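Skirketti can-sorting set: README, and what went wrong in it

Hi! If you grabbed the 500-episode release before 2nd March, please read this bit before you train anything on it.

The task is simple: pick up a drink can, carry it to one of the bins, let go. Wrist camera, two blue lattice fingers, one arm. I recorded most of it myself and Hilkka Koivisto did the labels.

The fault is in the grip signal. Our finger driver (the Lindik board, old firmware) would freeze its width reading after a long session and keep repeating the last good value. The arm carried on as if everything was fine, so in 168 episodes the log says the can is held at one width while the fingers are doing something else. I only caught it when a can slid out over the table and the log still swore it was gripped — and then I felt pretty silly, because the flat line is easy to see once you plot it!

Worse, the drop check used that same reading, so the arm didn't stop when it should have. We've since put a 2-second timeout on it. If the value doesn't change at all during a close, the arm halts and waits for a person.

What's changed in this version:
- the bad episodes are in a folder called frozen_width, with video kept and grip values blanked
- success labels for those were redone by eye
- 50 new episodes with the fixed driver, all open cans

Still open: the Nustus loader ignores blanked values and fills in zeros. Mask them yourself for now.

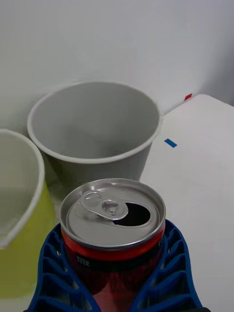 Can I still use the frozen_width episodes for anything?
Use them for vision-only training, where the grip values never get read, and leave them out of anything that learns finger control.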